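Went along to the Brisura open day on Nov 2, 2024, and I'm so glad I did! They let visitors take the handles and show a robot arm how to plug things into a power strip - you move, it copies, and every go gets saved. They want 500 of them and had 219 when I sat down. 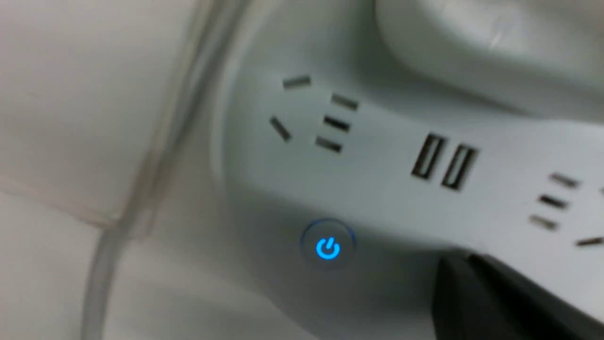 My first try was hopeless (I kept coming in at the wrong angle), but by the third I'd stopped watching my hands and just followed the wrist view on the screen. Lovely feeling, that. The Gruveo stand next door had you push the arm by hand instead, and the queue was 55 minutes, so I had a bun and went home.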